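Clirkley reading scheme: progress to the end of October

We have now enrolled 218 adults, against the 500 in the bid. I said at the start that 500 looked like a number chosen to win the money, and I have seen nothing since to change my mind. Attendance is a better guide, and it is patchy. The Kirnier group held steady. Prutow lost 14 learners in its first month, most of them to shift changes.
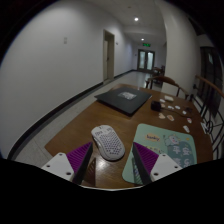 Liis Lūse's team reports that confidence scores are up in every group. I would treat this with care. Learners score themselves, the tutor is usually sitting beside them, and the form has no box for "worse". Iveta Štěpánek is drafting a short reading test to run alongside it.

Spending is under budget, mainly through the unfilled tutor post at Prutow. I am asking to move that money into evening sessions at Kirnier. Please let me have a decision before the January intake opens.

Damián Zúñiga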